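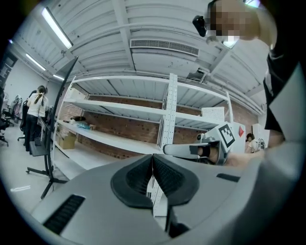 About Loltlow

Loltlow stores, sorts and moves things for small shops and makers. Most of our customers sell from a kitchen table, a market stall or one room over a garage, and sooner or later they run out of places to put their stock. We keep it on our shelves, pack it when an order comes in and hand it to the carrier. We also fit out stockrooms for customers who would like to keep their goods at home but need help with the layout.

How we started

The company was set up by Margarida Morais and Vidar Björklund. Margarida had been selling table linen under the name Jutier, and by her second year she was renting three separate storage lockers across town. Vidar worked in the parts room of a farm equipment dealer and knew a lot about shelving. They took a lease on half of a brick building and put up the first row of metal shelves themselves over one long weekend. Jutier was the first customer. It is still with us, in the bays closest to the packing tables.

For the first year there were two people and one van. The second half of the building came free later on, and we took that too. We now look after stock for 50 businesses. The smallest of them has one shelf. The largest, Blomqvist, sells lamp parts and shades and takes up most of the back row.

The building

The stockroom has red brick walls and a corrugated metal ceiling. The brick is old and we have left it bare. Our shelving is white metal with slotted uprights, so a shelf can be moved up or down without taking the whole unit apart. We chose white mainly for the light. Labels are easier to read against it and dust shows up sooner, which means it gets wiped.

We have 130 bays in use at present. A bay is one section of shelving from upright to upright, floor to top. Customers can take a full bay, a half bay or a single shelf. Tall goods go in bays with two of the shelves taken out. Small loose goods such as buttons, screws and beads have to arrive in closed containers with the item number on the front.

Some shelves are always kept clear. In our busiest stretch before the holidays a customer may send twice the usual amount with two days' notice, and it has to go somewhere. We also empty shelves when a customer's range changes. Everything comes off, the shelf is cleaned and checked, the heights are set again and the new stock goes on. It is slow work and we do a good deal of it in April, when garden sellers come in and winter goods go out.

How the shelves are arranged

Ulla Ljungberg runs the stockroom. When she joined us, goods were shelved by customer in the order the customers had signed up, which was easy to explain and tiring to work with. She changed it so that the things ordered most often sit between knee and shoulder height and near the packing tables. Slow goods go higher. Heavy goods go on the bottom shelf, whoever owns them.

Each shelf has a location code made of a row letter, a bay number and a shelf number counted from the floor. The code is on the shelf edge and again on the pick sheet. Stock is never put down "for now" in a location that isn't written on the sheet - this is the one rule Ulla repeats to every new person, usually more than once.

Cartons are opened and checked at the receiving table before they go up. We count the contents against the customer's delivery note and write to the customer the same day if the two don't agree. Damaged goods are set aside for the customer to decide on. We don't throw anything out without a written yes.

Packing

There are four packing tables. Every table has the same things in the same places: tape on the right, paper on the roll underneath, box sizes in the rack behind. Customers who have their own boxes, tissue or cards can send them to us and we will use them. Otherwise we pack in plain brown cartons with paper fill.

Orders that reach us by 1 p.m. go out the same afternoon. On a normal day we send 145 parcels. Jomar Evangelista looks after the packing side and the carriers, and he is the person to call if a parcel has gone missing or an address needs to be changed in a hurry. He keeps a shelf of returned parcels by the side door and goes through it every morning.

Stockroom fitting

The fitting work began when customers visited us, looked at the shelves and asked where they could get the same thing. Vidar now spends half his week on it. He measures the room, draws a plan and orders the parts, and two of us come out to put them up. We fit shelving for shops, schools and workshops within 100 miles. Most jobs are finished in a day. Uprights in older buildings often need leveling plates, and brick walls have to be looked at before we agree to fix anything to them, so we always visit first and price the job afterward.

We use the same make of shelving we use ourselves, Ploselico, and keep spare shelf clips and feet in stock. If you bought a unit from us and have lost a clip, write to us and we will mail you one.

Who we are

Margarida Morais handles new customers and the accounts. Vidar Björklund does fitting, repairs and the building. Ulla Ljungberg runs the stockroom and Jomar Evangelista runs packing. Ulla Sæther answers the phone and the mail and books deliveries in. Having two Ullas causes some confusion, so please use a last name when you write. We also have six part-time packers, most of whom have been here longer than two years.

Visiting

Customers are welcome to come and see their stock. Please call the day before so that we can have someone free to walk you through. Closed-toe shoes are needed past the office door. Deliveries are taken at the side entrance from 8 a.m. to 3 p.m., and drivers should ring the bell and wait, as the door is kept locked.

If you are thinking about storing with us, send a list of what you have, the size of the cartons and how many orders you get in a week. Margarida will write back with a price and tell you when we could make space.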